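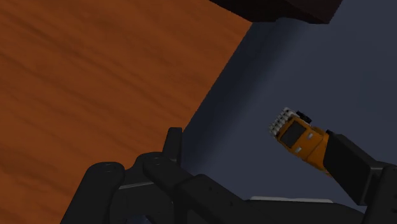

A wooden table top, with dark grey beyond it.

Where does the Fukby spin-off fit when reading Zodholm?

Posted by inkandstaples, 2025-04-29

I've been reading Zodholm in the Briem collected editions and I've just finished the seventh volume. It ends with the harbour court breaking up and the Magistrate losing her mask. When I opened the next book, half the cast had moved to Fukby, the mask was back, and there was a villain called the Tollkeeper who everyone seemed to know already. There is no recap page.

I gather there was a separate Fukby series at the time and that some of this happened there. I don't own any of it. The back of the book only says "continued from the hit crossover", without saying which crossover.

Do I need to read Fukby before carrying on, and if so, all of it or part? I would rather not buy the whole run if only a few issues matter. I read on paper, so digital-only answers are less useful to me, but I'll take what I can get. I don't mind spoilers for anything up to where I am. Please don't tell me who the Tollkeeper is.

lowtide_reader

You have run into the worst gap in the series. The crossover is called Double Toll and it ran between Zodholm and Fukby, alternating between the titles. Briem put the Zodholm chapters at the front of the book you have just opened and left the Fukby chapters out, so you are getting every other part of a story.

What you want is Fukby from issue 7 up to the end of Double Toll. The issues before that are mostly about the ferry strike and a new set of characters, and the crossover tells you what you need to know about them. They are decent comics but you can come back to them.

The order I would use is this. Read Fukby 7 first, as a prologue. It introduces the Tollkeeper and explains how the Magistrate gets the mask back. Then read the Zodholm and Fukby chapters in turn, starting with Zodholm. Each chapter has a small coin in the corner of its title page with the part number on it, so you can't go far wrong. The coins were kept in the collected edition, although they are printed very faintly and easy to miss.
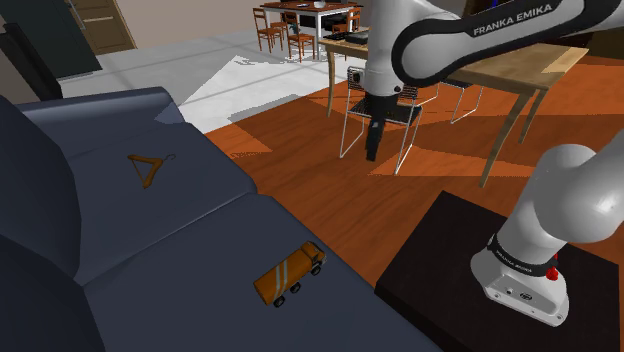
After Double Toll you can drop Fukby again and stay with Zodholm to the end. The writers went back to keeping the titles apart, apart from the odd guest appearance, and those come with an editor's note telling you what was going on.

On paper your best bet is the Cullen paperback, which collects the Fukby side of the crossover including the prologue. It's out of print. Second-hand copies do turn up, but check the contents page before you pay, as there are 2 printings and the earlier of them leaves the prologue out. The covers are the same. The later printing has a list of chapters on the inside flap. If the seller can't send a picture of the flap, I'd leave it.

One more thing about the mask. The colouring in the Fukby chapters is different and the mask looks green there instead of blue. It is meant to be the same mask. I spent a long time thinking it was a plot point.

papermoth

Just read everything in the order it came out. There are over 70 issues if you count both titles and the annuals, and it's worth it. Skipping bits is how you end up confused later on. The ferry strike story is the best thing in either series and I don't know why people always tell newcomers to miss it.

No idea about the paperbacks, I have the single issues.

gutterspace

Mostly agree with lowtide_reader, with a correction. There is a short Fukby back-up strip in the Zodholm annual that falls in the middle of Double Toll. It has no coin on it because it wasn't counted as a chapter, but it shows the Tollkeeper's side of the bridge scene. Read it straight after the bridge. Neither Cullen printing has it. It's at the very back of the Briem book you already own, behind the cover gallery, which is a daft place for it.

Briem have also listed a new printing of the Fukby material for May. I haven't seen the contents, so I can't say whether the prologue is in. If you can wait, see what is in it before paying second-hand prices.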